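Retour au bureau, retour à la ville : notes pour l'intervention de Manuela Negri

Durée prévue : le créneau du matin, questions comprises. Parler lentement, l'interprète nous en a voulu la dernière fois.

Ouverture

Saluer la salle. Remercier Inna Dmytriv pour l'invitation (elle est au premier rang, ne pas la chercher du regard pendant une minute entière comme à Cindatov).

Commencer par l'immeuble Horrocks : 1 289 postes de travail, tous livrés avec fauteuil réglable, et une cantine qui ferme à 14 h faute de convives. Laisser un silence. Les gens du métier rient, les propriétaires moins. 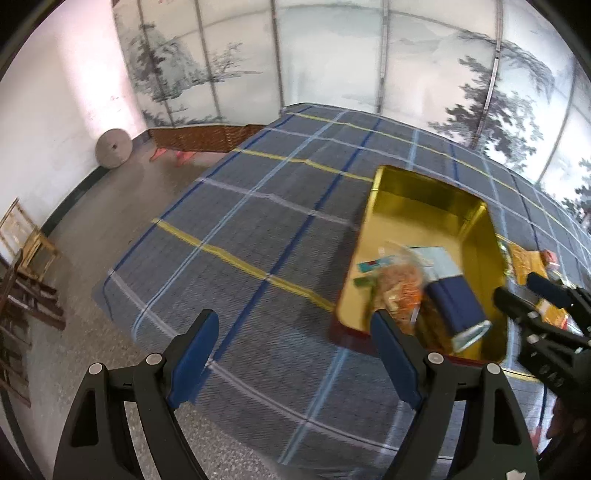
Dernière modification de cette page : 1er janvier 2019

Première partie : le plateau vide

Rappeler la commande. Doltum voulait « un lieu qui donne envie de venir ». On a répondu par un escalier. Il est très beau, l'escalier. Il relie deux étages que personne n'avait de raison de relier, et il a mangé la moitié des salles de réunion.

Ce que les salariés demandaient dans les entretiens : une porte qui ferme, de la lumière du jour, un endroit où téléphoner sans informer tout l'étage de l'état de sa chaudière. Lire la phrase de Katia Ferri telle quelle : « J'ai un bureau partagé, une table haute, un gradin et un cocon. J'aimerais une chaise. »

Ne pas s'attarder sur les cocons. Ada Greco les a dessinés et elle intervient juste après moi.

Deuxième partie : le rez-de-chaussée

C'est le vrai sujet, y arriver avant que la salle ne consulte ses messages.

Sur l'îlot Bidden, 95 mètres de façade vitrée donnent sur un hall où pousse un ficus. Côté rue : pas un banc, pas une boutique, et un agent d'accueil qui a l'air de purger une peine. Or le plan local demandait un « socle actif ». Le ficus est vivant, le service juridique a estimé que cela suffisait.

Notre proposition, présentée en mars : couper le hall en deux, rendre la moitié sud au quartier, ouvrir une traversée piétonne vers l'école. Coût modeste. Le maître d'ouvrage a trouvé l'idée généreuse, mot qui dans sa bouche précède toujours un refus.

Raconter la réunion publique. 500 chaises installées, tout le monde debout au fond près du café. Leçon de programmation à tirer, pour qui veut.
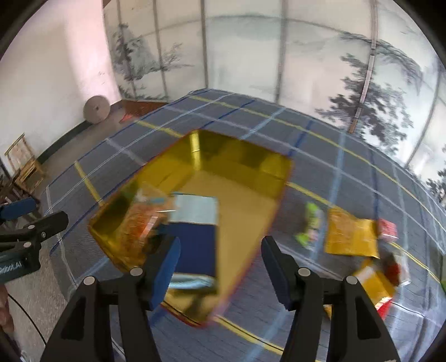 Troisième partie : ce qu'on referait

Garder la structure. Elle est bonne, elle survivra à notre mobilier et probablement à nos théories.

Remettre des cloisons. Prononcer le mot calmement, il y a des confrères sensibles.

Ouvrir la cantine sur la rue. Natalina Fabbri a vérifié les accès de secours, le dossier tient. Si quelqu'un demande qui paie, renvoyer à sa note et boire un verre d'eau.

Questions probables

« Et l'escalier ? » On le garde. Le démolir coûterait plus cher que de l'aimer.

« Avez-vous des chiffres d'occupation ? » Oui, ceux de Doltum, qui compte les badges. Un badge prêté à un collègue reste un badge présent. Préciser que nos relevés sur place sont plus bas et proposer d'envoyer le tableau.

« Le télétravail va-t-il durer ? » Passer la parole à Ada.

Penser à récupérer l'adaptateur avant de quitter la tribune.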